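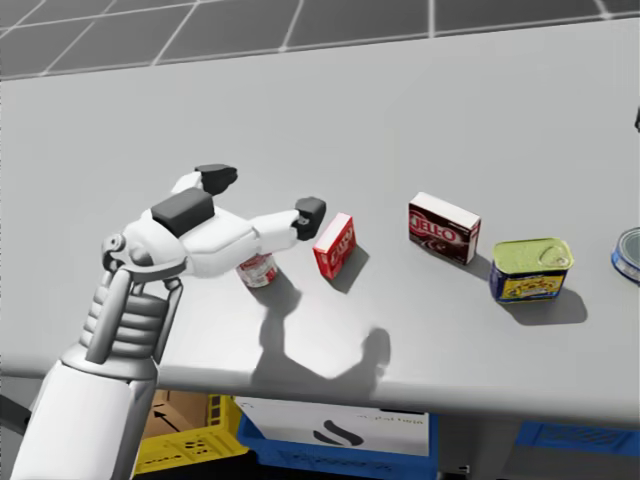 橱柜深处的罐头

搬家那天清厨房，我从最高那层柜子里往外掏东西，掏到后来胳膊伸进去半截，指尖碰到一个冰凉的圆筒，拖出来一看，是一罐糖水梨。标签褪成了淡黄色，梨子的图案还认得出来，罐底的日期已经糊成一团。我蹲在地上想了很久，这罐梨到底是什么时候买的，买给谁吃的，怎么也想不起来。同来帮忙的朋友说扔了吧，我嘴上答应着，手却把它放进了“要带走”的那只纸箱，跟酱油瓶子和半包粉丝挤在一起，摇摇晃晃地去了新家。

后来我跟许多人聊起这件事，发现差不多每家的橱柜里都有这么一罐东西。有人家里是午餐肉，有人家里是豆豉鲮鱼，有人家里是一罐从没打开过的椰浆，当初为了照着菜谱做一道咖喱买回来，结果那道咖喱一直没有做成。它们待在柜子最里头，跟过年才用的大盘子做邻居，每次大扫除被拿出来擦一擦灰，又被放回去。大家说起自家那一罐，语气都很像在说一位不大来往、但逢年过节总要打个电话的远亲。

这篇文章原本是想写一写怎么收拾储物柜的，编辑给的题目也是这个。可是我一开始问人，话题就全往罐头上跑，拦都拦不住，索性就顺着写下去了。收拾柜子的部分我放在后半截，着急的读者可以先翻到后面去，我不会介意。

我对罐头最早的记忆跟发烧有关。我们那一辈的孩子大概都是这样，平日里罐头是摆在五斗柜上给客人看的，只有生病了才能吃。黄桃的最好，橘子的次之，山楂的要看人，我是不大喜欢的，核总是去不干净。母亲用菜刀的刀跟在铁皮盖子上砍一个十字，再把四个角一个一个撬起来，边撬边叫我离远一点，当心划手。我裹着被子坐在床沿上等，听见刀子砍下去“噗”的一声，接着就有甜味飘出来，烧好像当时就退了一半。先喝糖水，再吃果肉，果肉要用小勺子切成两半，这样能多吃几口。罐头空了，铁皮的拿去装钉子和纽扣，玻璃瓶的更金贵，洗干净了给父亲当茶杯，外面套一个用塑料绳编的杯套，一用就是好几年。

有一次为了吃到黄桃，我把体温计贴在热水杯上，烫过了头，水银柱一下子窜到顶。母亲看了一眼，什么也没说，把体温计甩了甩收起来，当天晚上给我煮了一碗白粥，配一碟咸菜。黄桃罐头仍旧在五斗柜上摆着，橙黄的桃瓣贴着玻璃，我隔着蚊帐看了整整一晚上。

长大以后自己挣钱了，头一个月的薪水发下来，我在单位旁边的小店里买了黄桃罐头，回宿舍关上门一口气吃完，糖水也喝光了。甜是甜的，就是比记忆里小了一圈，桃瓣没有那么厚，味道也没有那么惊天动地。跟我同宿舍的女孩子回来看见空瓶子，第一句话问的是：“你病了？”

真正让我对罐头认真起来的，是在Trombridge住的那段日子。那是个靠海的小城，雨水多，风也大，一到天色暗下来，街上就没有几个人。我租的房子在半山坡，厨房小得转不开身，窗户正对着邻居家的烟囱。刚去的时候我不会买菜，当地的菜场收得早，我下班赶过去，摊主们已经在冲地了，只剩下些蔫头耷脑的芹菜。于是头几个星期，我的晚饭几乎全靠街角那家叫Hong的杂货铺。

Hong的门脸很窄，走进去却很深，像一条巷子，两边的架子一直顶到天花板，最上面的货要用一根带钩子的竹竿往下挑。老板娘挑罐头的手艺极好，竹竿一伸，钩子在罐头后面轻轻一带，那罐子就往前一栽，正好落进她另一只手撩起来的围裙里。我在那里买东西，十回有八回是为了看她这一手，有时候明明下层就有的，我也要指一指最高的那一排。她大概早就看穿了，从来不说破，只是下雨天关节不舒服的时候会摆摆手，叫我自己从底下拿。

她教了我许多用罐头做饭的办法。番茄罐头要先下锅炒，炒到油变红，酸味收进去了再加水，这样煮出来的汤才不寡。金枪鱼罐头最好是油浸的，油不要倒，拿来拌面，切一点葱，滴几滴醋，比什么都强。鹰嘴豆罐头里那一汪浑浊的水，我一直是直接冲掉的，她看见我这么说，心疼得直皱眉，告诉我那个水能打发，打久了跟蛋清似的，可以做点心。我回去试了，打到手酸也没有打起来，第二天去问她，她问我碗里是不是沾了油，我想想，确实是拌过面的那只碗。

她店里有一样东西卖得特别好，是一种叫Brellitum的炼乳，罐子矮矮胖胖的，住在那一带的人几乎家家都有。他们拿它抹面包，冲咖啡，蘸炸馒头，还有人家把整罐没开封的炼乳泡在锅里慢慢煮，煮成焦糖色的一罐酱。这个做法我要多说两句，看着简单，可是锅里的水一定要从头到尾没过罐子，少了就得添，煮干了是会炸的，煮完也必须等它彻底凉透了再开。老板娘说她自己就从来不这么干，她是开了罐倒出来，装在深盘子里，蒙上锡纸，放进烤箱隔水烤，慢是慢些，心里踏实。我后来一直用她的法子，各位要做也请用她的法子。

在那个厨房里，我慢慢养成了存罐头的习惯。起先是为了省事，后来多少带了一点别的意思。一个人住在外地，晚上加班回来，外面刮着风，打开柜门看见里面齐齐整整立着几排罐头，心里就安稳，觉得就算接下来雨一直下，路断了，店也关了，我也能好好地吃上一阵子。这种想法说出来有点好笑，那座城市从来没有断过路，Hong也从来没有关过门，老板娘连过年都只歇半天。可我问过不少独居的人，他们都懂我在说什么。

翻过山坡，沿着海边往北走，有一个叫Skunard的地方，从前是做鱼罐头的。我在五月里去过一趟，天气刚暖起来，路边的野豌豆开着紫花。厂子早就停了，厂房改成了一间小小的陈列馆，门票便宜，里面没什么人，讲解员是个头发全白的老太太，年轻时就在这里的流水线上装鱼。她领着我从杀鱼的池子走到封罐的机器，一路走一路拿手比划，鱼要头尾错着放，肚子朝上，一层压一层，手要快，可是不能把鱼皮蹭破，蹭破了主管要退回来的。

她说那时候厂里最热闹的时候有八十四个女工，鱼汛一来，不分白天黑夜，汽笛一响就得往厂里跑。有人在灶上炖着汤就跑来了，炖干了锅，回家挨骂。有人把孩子也背来，放在空的鱼筐里睡觉，孩子身上一股腥味，洗多少遍也洗不掉，上了学，同学一闻就知道是罐头厂家的小孩。她们手上都有口子，盐水一泡钻心地疼，大家就唱歌，唱得越响越好，唱到海上的船都听得见。老太太说到这里停下来，在那台封罐机旁边哼了两句，调子很轻快，词我没听懂，她也没有给我翻译，说是不大好听的话，是骂主管的。

陈列馆最里面有一面墙，贴着历年的罐头标签，红的蓝的金的，有画帆船的，有画灯塔的，还有一张画了个戴草帽的姑娘，怀里抱着一条比她还胖的鱼。我问老太太最喜欢哪一张，她毫不犹豫指了角落里最不起眼的那一张，白底子，只有几行字，什么图案也没有。她说那是供给船员的，不用好看，可是鱼放得最多，她装那一种的时候，总会偷偷多塞半条进去，因为她的哥哥就在船上。

从Skunard回来以后，我再打开鱼罐头，总会先看一眼鱼是怎么摆的。现在多半是机器装的，也摆得很好，可我还是会找一找，看有没有哪一罐里多了半条。

说到标签，我要替它们讲几句好话。如今许多食品都做得很素净，灰扑扑的纸袋子，字小得要凑到鼻子跟前看，放在架子上一片雅致，我也觉得好看，就是常常买错，把低筋面粉买成高筋的，把无盐的黄油买成有盐的。罐头在这方面一向老实，里头是什么，外头就画什么，玉米就画玉米，蘑菇就画蘑菇，颜色用得浓浓的，隔着老远就能认出来。我的一位姑婆不识字，一辈子管着一大家子的饭，她的柜子就是凭颜色记的，红的是番茄，绿的是豌豆，黄的是凤梨，从来没有拿错过。后来有一年，她常买的那种豌豆换了包装，从绿的换成了白的，她气了好一阵子，见到谁都要说，好像是豌豆本身背叛了她。

姑婆的柜子是我见过的最好的柜子，讲收拾，我想就从她讲起。

她的柜子不大，比一般人家的还要浅一些，可是她总说浅有浅的好处，东西藏不住。她最看不上深柜子，说那是给耗子修的。我后来住过几处房子，每一处的橱柜都深得能钻进去一个小孩，每一处的最深处都出过像那罐糖水梨一样的事情，这才服了她的话。要是家里的柜子已经做得很深了，也不必拆，可以在后半截垫一块木板，或者放几个倒扣的旧饼干盒，让后排比前排高出一截，像照集体相那样，后面的人站在凳子上，一眼望过去谁都看得见脸。

她买了新的回来，一定是放在后面，把旧的挪到前面来。这个道理开店的人都懂，家里却很少有人肯做，买完东西提着两大袋子进门，累得只想坐下，谁还愿意把柜子里的东西一罐一罐往前倒腾呢。我的办法是偷懒的办法，罐头买回来先不进柜子，就堆在桌子的一角，等哪天泡着茶、听着收音机，心情好了再去收。这样桌上难免要乱几天，家里人有时候会抱怨，我就说正在收了，正在收了。

她还有一个规矩，是每个月有那么一顿饭，不许出门买菜，只准从柜子里找。我们小时候最盼这一顿，因为不知道会吃到什么。有时候运气好，是午餐肉煎得两面焦黄，配罐头玉米炒鸡蛋。有时候就很奇怪，我记得有一回是凤梨煮豆腐，一桌子人都不说话，只有姑婆自己吃得津津有味，说开胃。那道菜往后再没有出现过，可是全家人到现在还在提，一有人做饭失手，就说，总好过凤梨豆腐。

我把这个规矩也搬到了自己家里，叫它“清柜饭”，做了一阵子，慢慢摸出些门道来。开动之前，先把柜子里快到日子的都拿出来，摆在桌上看一看，别急着想菜名。看得多了，有些东西自己就会凑到一块儿去。番茄罐头几乎跟谁都合得来，有它在，十有八九能成一锅像样的炖菜。白豆子性子温和，煮烂了能让汤变稠。沙丁鱼味道重，得给它找个能压得住的，柠檬、辣椒、腌过的洋葱都可以。椰浆开了就要用完，剩下半罐在冰箱里很快就会变味，我通常是当晚做菜，剩下的第二天早上煮粥，煮出来白白的一锅，撒点糖，小孩子很爱吃。

最常被问到的，是过了期的还能不能吃。我不是学这个的，不敢乱讲，只能说我自己的做法。凡是罐子鼓起来的、生锈锈穿的、接缝地方瘪进去的，或者一开就往外喷的，一概不尝，连闻也不要凑上去闻，直接包好扔掉。这一条没有商量，再心疼也不行。至于家里自己封的玻璃瓶，更要小心，肉和豆子这一类，没有专门的高压锅和可靠的方子，我是不做的，只做果酱和酸渍的小菜，量也少，做完放冰箱，很快吃掉。

罐头打开以后没吃完的，要换到带盖的碗里再进冰箱，这一点好像很多人不知道，我也是在Hong被老板娘说过才改的。那天我随口讲起冰箱里放着半罐开了的凤梨，罐子上蒙了一层保鲜膜，她听了立刻放下手里的账本，从柜台底下翻出一只带盖的搪瓷碗塞给我，叫我回去马上换。碗是旧的，边上磕掉了一小块瓷，露出黑色的底。我说用完还给您，她说不用还。那只碗我现在还在用，装过凤梨，装过红豆，有一阵子还装过猫粮。

也有人问我，一个家里到底该存多少才合适。这个我真答不上来。我认识一对夫妻，家里只有一个抽屉的存货，丈夫爱吃新鲜的，见了罐头就皱眉，妻子在抽屉最里面给自己藏了三罐茄汁黄豆，等他出差的时候吃。我也认识一户人家，地下室里打了一整面墙的架子，从汤到水果样样都有，够吃十五天还有富余，主人家每次带客人参观，都要谦虚地说没什么，随便放放。这两家的饭我都吃过，都很好吃。

我自己现在大约是在两者中间。新家的厨房比从前的大些，柜子是我盯着木工师傅打的，特意打得很浅，师傅起初不乐意，说没见过这么浪费地方的，后来我给他讲了糖水梨的事，他想了想，说他妈妈家里也有一罐，是荔枝的。打完柜子他又多送了我一根细细的木条，钉在每层隔板的前沿上，说这样拿的时候不会带下来砸了脚。

那么糖水梨呢，编辑看了初稿也问我。搬过来以后它跟着其他罐头一起进了新柜子，柜子浅，它没有地方可躲，每天早上我开柜门拿茶叶，第一眼看见的就是它。看了有十来天，我终于想起来了。那年冬天父亲咳嗽，咳了很久也不见好，我听人说梨能润肺，下班路上买了一罐，打算周末带回去给他。到了周末他的咳嗽已经好了，正在院子里劈柴，我就把梨忘在了包里，后来大概是收拾包的时候顺手塞进了橱柜。

我打电话跟父亲说起这件事，他完全不记得自己那年咳嗽过，倒是问我，罐子鼓没鼓。我说没鼓。他说那也别吃了，下回回来，家里院子里的梨该熟了，让我带个大点的袋子。

梨罐头我最后还是扔了，扔之前把标签泡下来，晾干，夹在了一本菜谱里，正好夹在那道一直没做成的咖喱那一页。椰浆我也买好了，在柜子的第二层，靠左边。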